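Anežka Machala
07/07/2022

OK so I have been putting off the dinnerware thing for a year and this week I finally gave in. Thread, because I have too many feelings about plates.

Background: we moved in May and somewhere between the old place and the new one a whole box of dishes went missing. Six bowls, all the side plates, the good serving platter (I'm still sad about the platter). What we had left was a stack of dinner plates in four different patterns and one plastic thing with a cartoon whale on it.

My budget was 100 dollars. Total. For everything. I said it out loud to Taner so that I would have a witness, which was a mistake, he now brings it up every time I open a shopping tab.

First stop was Zervas, the big kitchen store out past the car wash. Beautiful stuff! Speckled, hand-thrown looking, rims all wobbly in a charming way. One dinner plate was a third of my budget. I picked it up, I loved it, I put it down very, very gently.

Second stop was Brenik, the secondhand place. If you haven't been, the dishes are in the back past the lamps. They price by the piece and you have to dig. I came home with dusty hands and a bag so heavy the handle stretched.

What I decided, after standing there forever: plain white, round, shiny. No pattern. I know, I know, it's boring. But every time one of my patterned ones broke I could never find a match, and plain white you can find anywhere. Also food looks good on it. Even my food.

And then trays. I did not go in for trays! But I keep thinking about how Taner's mom does it, everything for one person goes on a tray, you carry it out in one trip, you carry it back in one trip, and the table doesn't get sticky. Genius. So now I'm a tray person.
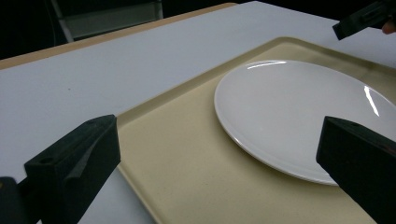
White plate, beige tray, white table. My whole personality now.

Yes, it's a lot of pale stuff on top of pale stuff. Taner looked at it and asked if we were opening a dentist's office. I think it's calm. The tray is more of a cream next to the plate, and it's not shiny at all, so the plate kind of pops. (I'm telling myself it pops.)

The tray has some faint scuffs and little specks on it. I'm fine with that. A tray that's already scuffed is a tray I don't have to worry about, and I'm going to be dragging plates across it every day anyway.

One thing I do like a lot is the raised edge. It's low, so it doesn't get in the way of your hands, but I'm hoping it'll catch a runaway grape or two.

A few of you asked how I pick used plates so here's what I do: run a finger all the way around the rim to feel for chips, then tip it toward a lamp and look at the shine. Knife marks show up right away when the light hits. Then I put it down on something flat and give it a poke. If it rocks, back on the shelf it goes.

Still on the list: bowls. I want the wide shallow kind that work for pasta and soup both. Altent has some online but the shipping costs more than the bowls, so no. My cousin swears by the Sunday market on Rurnevis Street, has anyone been? Is it worth getting up early for?

Oh, and the total, for Taner, who is reading this from the couch: under 100. I have the receipts in the drawer with the batteries. Come and check.

If anybody local wants the mismatched patterned plates, they're free, just message me and bring a box. The whale stays here.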